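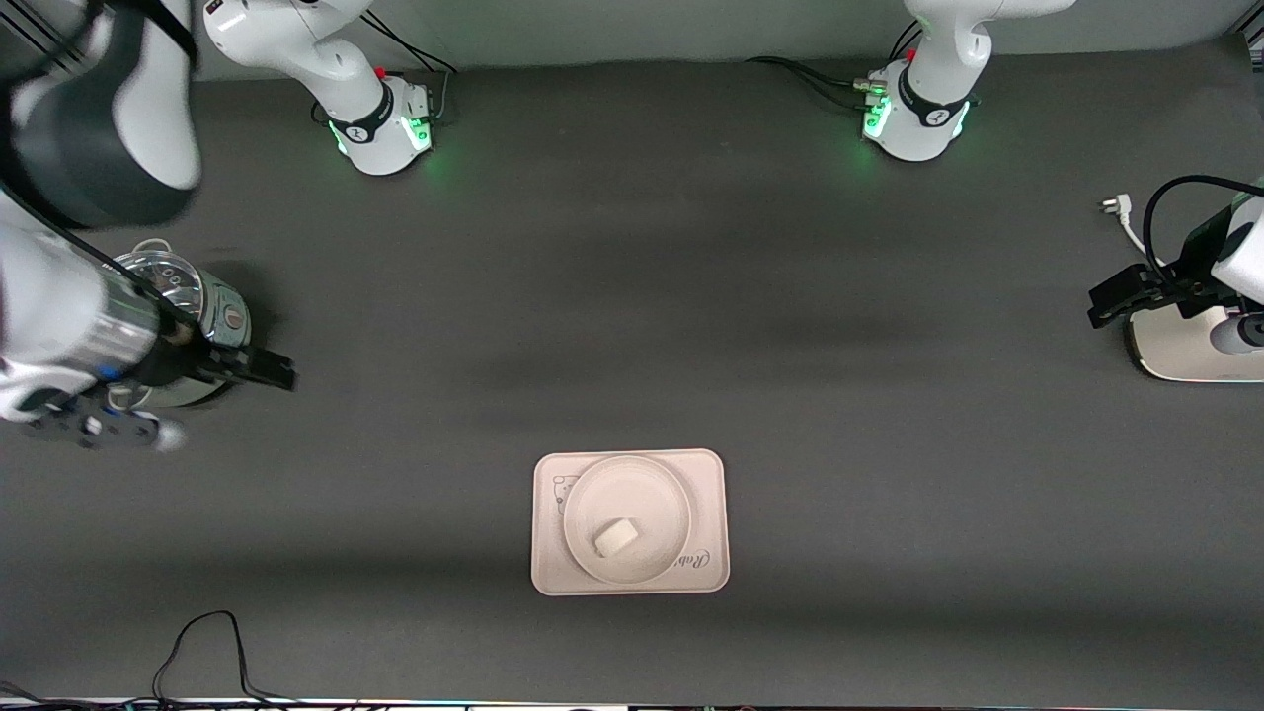
Unit under check: pale green body, clear round lid, loop handle on top.

Search this site Go All sections Checklists Manuals Parts

Countertop Appliance Safety Checklist, with Comments
Posted 2020-01-08 by Allard Equipment Desk

This checklist covers small plug-in appliances with a transparent lid or window, used on a table or counter at the Horgan building. It replaces the sheet issued in December. Complete one copy per unit and keep it with the unit file. Mark each line OK, Fault, or N/A. Comments below each line are from the check of unit 27 and stay in the text as guidance for the next inspector.

Part A is done with the plug out of the wall. Do not start Part C until every line in Parts A and B is marked.

PART A -- UNIT, UNPLUGGED

A1. Unit number on the body matches the register. OK
Comment: Tag 27 is on the underside. The adhesive is lifting at one corner. Replace the tag at the next check.

A2. Rating label present and readable. OK
Comment: 935 W. The figure in the register was left blank in December and has been filled in.

A3. Outer body free of cracks, melted spots, and sharp edges. OK
Comment: Pale green finish, rounded body. Run a dry hand along the lower edge as well as the upper one. Cracks in molded bodies usually begin at a screw post and are easier to feel than to see.

A4. Clear lid free of chips, cracks, and cloudiness. OK
Comment: Small dark markings can be seen through the lid. Record markings of this kind at each check so that any change can be compared. Reflections make a fine crack hard to find on a curved clear part, so tilt the lid under the light and look at it from two directions. A fingernail drawn across a suspect line will catch on a crack and pass over a smear.

A5. Lid seats fully and does not rock. OK
Comment: Press at four points on the rim. Slight play at one point is accepted if the lid returns by itself.

A6. Handle tight, no movement at the mounting. OK
Comment: Small looped handle. Apply a steady upward pull for 13 seconds with the body held down. Do not jerk it. The handle is for the purpose stated in the manual and is not to be used for hanging the unit on a hook.

A7. Side control secure. OK
Comment: Single small round control on the side of the body. The control must move freely through its full travel and come back or stop where the manual says it should. Sticky controls are a Fault even if the unit still works.

A8. Feet or base pads complete. Fault
Comment: One pad compressed. The unit stands without rocking but the pad is below the height of the others. Order from Gestley parts list, pack of four. Change all four together.

A9. Vents, if fitted, clear of lint and crumbs. OK
Comment: Soft brush only. No compressed air.

PART B -- CORD AND PLUG

B1. Cord length measured and written in the file. OK
Comment: 96 cm from body to plug.

B2. No cuts, flattening, tape repairs, or stiff sections. OK
Comment: Bend the cord through the fingers along its whole length. Tape on a cord is a Fault in every case.

B3. Strain relief intact at both ends. OK

B4. Plug pins straight, no discoloration. OK
Comment: Light wear on the pins -- acceptable. Brown marks are not acceptable and mean the outlet has to be checked too.

B5. No extension cord in use. OK
Comment: If the outlet is too far away, move the unit. A longer cord is not to be fitted.

PART C -- PLACE OF USE

C1. Surface flat, stable, and able to carry the load. OK
Comment: Dark gray tabletop, wide. Push down on each corner of the table in turn before placing a unit on it. Report a loose leg to Fusow, who hold the furniture contract.

C2. Unit set well in from the table edge. OK
Comment: The unit must not be reachable by a sleeve or bag strap from the walkway.

C3. Space kept at the wall. OK
Comment: Wall is painted pale gray-green. Paint behind a heating appliance should be looked at for yellowing. Light colors show it early.

C4. Other equipment and loose cables kept away from the lid and body while the unit is on. OK
Comment: Applies to anything that can move, fall, or be pulled across the table. Agree the position before switching on.

C5. Nothing stored on top of the unit. OK
Comment: The lid is not a shelf. Cloths and paper are the most common finding on this line.

C6. Lighting good enough to read the control. OK

PART D -- AFTER CHECK

D1. Faults entered in the register the same day. OK
Comment: A8 entered.

D2. Unit marked for use, restricted use, or withdrawal. Restricted
Comment: May be used on a dry, level surface until the pads arrive. No relocation in the meantime.

D3. Lid and body wiped down before return to service. OK
Comment: Damp cloth, mild soap, then a dry cloth. Abrasive pads scratch clear lids, and a scratched lid can no longer be passed on A4 with any confidence. Do not put the body under running water.

D4. Next check booked. OK

Notes on marking

N/A is used only where the part does not exist on the unit. A part that is missing is a Fault. If a line cannot be checked -- for example, the lid is at the parts desk -- leave it blank and write the cause in the comment. A sheet with blank lines does not release the unit.

Allard keeps completed sheets. Horgan holds a copy of the register only.

This site uses cookies to remember your settings. Accept Manage settings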